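Plorngate Treaty
Updated in December by the Losten Reference Desk

The Plorngate Treaty is an agreement between the republics of Brirora and Losten, signed in 1851 at the river port of Plorngate. It settled a dispute over river tolls and set the rules by which either country may leave. It remains in force, with changes, and is one of the older agreements still cited by the Losten foreign ministry.

Background

Both countries claimed the right to tax barges on the lower river. Brirora closed the channel to Losten traffic twice, and grain merchants in both capitals pressed for talks. The first round broke down over who would pay for dredging. A second round was held in the customs house at Plorngate and produced a text of 119 articles, most of them about tolls, pilots and the storage of goods.

Terms

Each side gave up the right to close the channel in peacetime. Tolls were to be collected at a single station and divided equally. Article 7 allows either party to withdraw after giving one year's written notice. It does not say whether the notice must come from the head of state or from the legislature, and the question has come up in Losten politics several times.

The Villa Protocol

The Villa Protocol, named for the town where it was negotiated, replaced the toll station with a joint river office. It also moved disputes from the two foreign ministers to a panel of judges. Losten's assembly approved it by a narrow margin after the president's security adviser argued against it in public. Brirora approved it without a recorded vote.

Records

The joint river office holds 2698 files on the treaty, including drafts, toll books and letters between the delegations. Most are in Brirora's official language. The original signed copy is kept in Plorngate and a second copy is in the Losten state archive.

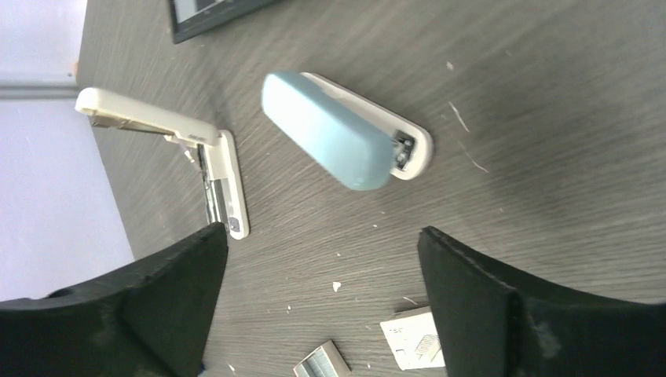
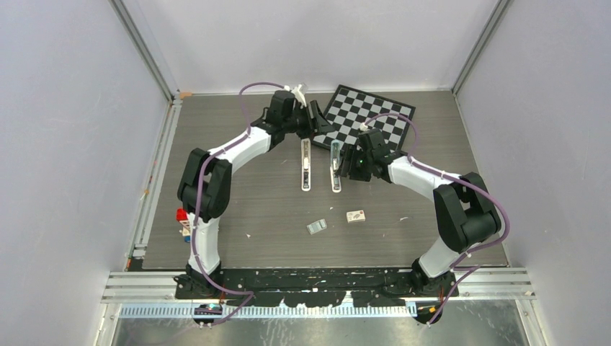
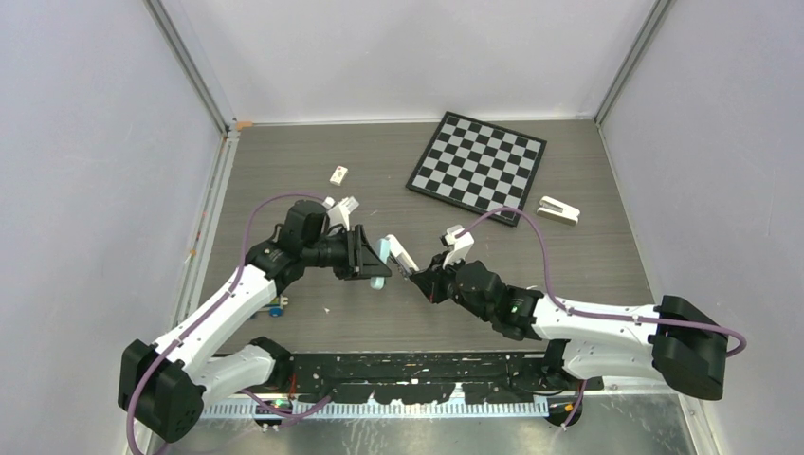
Withdrawal debate

Calls to leave the treaty have come mainly from Losten's inland provinces, which receive little of the toll income. A withdrawal bill passed the lower house once but was never taken up by the upper house. Brirora's position is that notice under Article 7 is valid only if both houses consent.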